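About Sitholm

Sitholm is a small catering supplies firm. We sell tableware, napkins, cups and serving kit to cafes, schools, village halls and anyone feeding a crowd. Souad Naciri and Ismail Kabbaj started the business with 6 product lines and a rented lock-up. The list now runs to 282.

Most orders are for disposables. We keep plain and patterned ranges in stock all year, and you can mix them in one delivery.

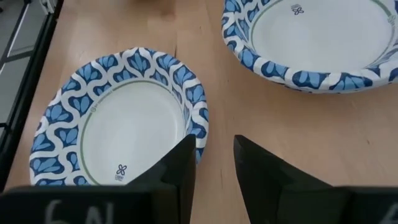

Paper bowls with a blue and white pattern

In March we moved the packing side to Rarkden, where we have over 2,022 square feet of shelving and a proper loading door. Othmane Tahiri runs the stockroom. Nabila Slaoui looks after accounts and will answer most emails – please quote your order number.

Samples can be seen at the Renon office by appointment. Tea is provided, parking is not.
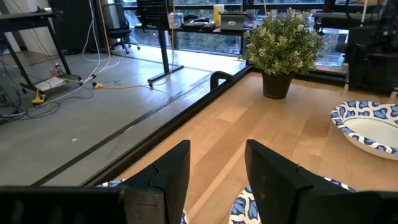

Ordering and delivery

There is no minimum order. Smaller parcels go by post and pallets go with Metwally, our regular haulier. Trade accounts are open to any registered business or charity – ask for Sherif Abdel Rahman.

Page updated April 2020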